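Roteiros de Estrada Toder — ficha de dados

11/10/2025
Por Equipe Editorial Toder

Apresentação

O conjunto reúne 2000 registros de paradas turísticas em estradas secundárias: museus locais, mirantes, monumentos e hospedarias. A compilação foi encerrada em julho e compreende 4 regiões, entre elas Cullow e Rastumham.

Estrutura

Os dados são distribuídos em 2 arquivos:
- paradas.csv — nome, categoria, município, horário de visita
- trechos.csv — origem, destino, extensão em quilômetros

Os campos de texto usam codificação UTF-8. Horários não informados permanecem em branco.

Limitações

A região de Cullow está mais bem representada que as demais. Os horários de inverno não foram conferidos — recomenda-se consulta direta ao estabelecimento.

Licença e citação

É permitido o uso não comercial, com menção a "Roteiros de Estrada Toder". Os textos do guia Vídalín não integram a licença e não podem ser redistribuídos. 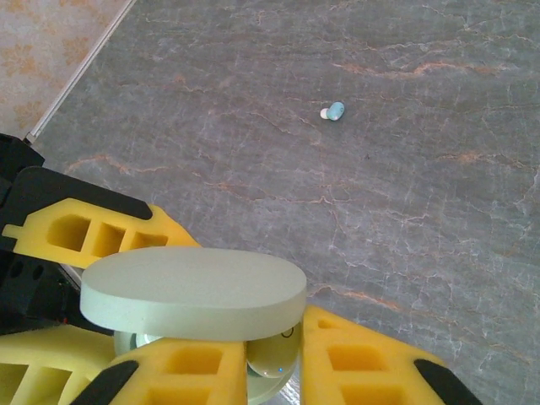 Histórico de versões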